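Comparación de dos cámaras de muñeca para la recogida de ropa en una secadora

Autoras: Estrella Ventura y Ximena Ventura
Proyecto Geddes, memoria de la segunda fase (febrero)

1. Objetivo

Determinar cuál de las dos cámaras disponibles, Clistby o Dronis, permite localizar mejor una prenda suelta dentro del tambor. La pinza y el controlador se mantuvieron iguales en todas las pruebas.

2. Montaje

La cámara se fijó a la muñeca, orientada hacia las puntas de la pinza. El controlador Wovville recibió el recorte central de la imagen, de 384 píxeles de lado. La exposición se limitó a 2000 microsegundos. El único parámetro que se modificó entre series fue la ganancia, ajustada a mano para cada cámara antes de empezar.

El fondo del tambor es bastante más claro que la pared cilíndrica, de modo que una tela blanca arrugada destaca menos cuando queda delante de él. La rejilla perforada, a la derecha, sirve como referencia de orientación. En el aro se forma un reflejo intenso por el lado derecho, zona que se excluyó de la segmentación. 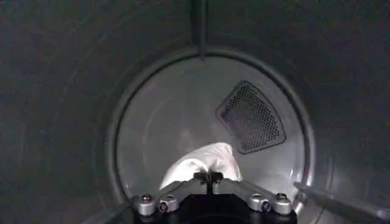

3. Resultados

Se hicieron 23 intentos con cada cámara. Con Clistby fallaron 2, ambos por confundir el borde de la tela con el panel trasero. Con Dronis los fallos fueron más frecuentes y se concentraron en las posiciones próximas al aro, donde la imagen se saturaba aun con la ganancia mínima.

El tiempo de cálculo no varió de forma apreciable. La calibración de Dronis tuvo que repetirse una vez por holgura en el soporte; los intentos previos a ese ajuste no se contabilizaron.

4. Trabajo pendiente

Falta repetir la serie con prendas oscuras y con la máscara de reflejos calculada a partir de la posición de la rejilla. Hasta entonces se conserva Clistby como cámara de muñeca.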